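4.3 The open day road run

The third part of the study took place at an open day held by Clolard on its own site and on the access road next to it. The purpose was to see how visitors judge a mobile delivery robot when they can follow both its movement and the pictures it sends back. Earlier work with the Brosance platform had been done indoors, with invited participants who were told what to expect. At the open day, people came and went as they liked, and we had little control over how long they stayed.

In total, 359 visitors passed through the demonstration area, and 185 of them filled out the short form at the exit. Each group first watched a run on the marked course inside the hall. They were then taken to a screen near the side door, where the view from the robot was shown while it drove on the access road. The runs on the road lasted 30 minutes each, with a break for charging and for checking the wheel mounts. The settings were the same as in the January trials, apart from the speed limit, which was lowered at the request of the host.

The route planner was the Ravetti module described in Section 3. It keeps a running estimate of where the drivable surface ends and corrects the heading when the two sides do not agree. On roads with painted lines it uses the lines first. Where there are none, it falls back on the change in texture between the pavement and whatever grows beside it. Figure 2 gives a view of the road of the sort the planner has to work with in that second mode.

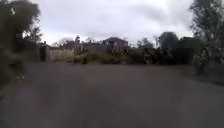
Figure 2. Road view with no clearly visible lane markings or curbs. Vegetation borders the asphalt on both sides, and motion blur is strongest at the far left and right.

If it can't find the edge of the road, it should just stop and wait, one visitor wrote on the exit form, and I would rather have a late package than a robot in the bushes. Similar remarks came up several times in the open comments. Visitors who wrote them tended to give lower scores for trust but not for usefulness, and we treat the two items separately in the rest of this section.

The stopping rule in place that day was less strict than the one this visitor asked for. The planner slows down when its edge estimate becomes uncertain and stops only if the estimate does not recover within 2 seconds. Staff at the screen explained this when asked, but it was not part of the spoken introduction – an oversight on our side. We cannot say how many of the people who filled out the form knew about the rule.

A second limit concerns the order of the two parts. All groups saw the indoor course before the road view, so the scores for the road may partly reflect what visitors had seen in the hall. The form used at the Oláh site will ask for a score after each part and will include one sentence on the stopping rule.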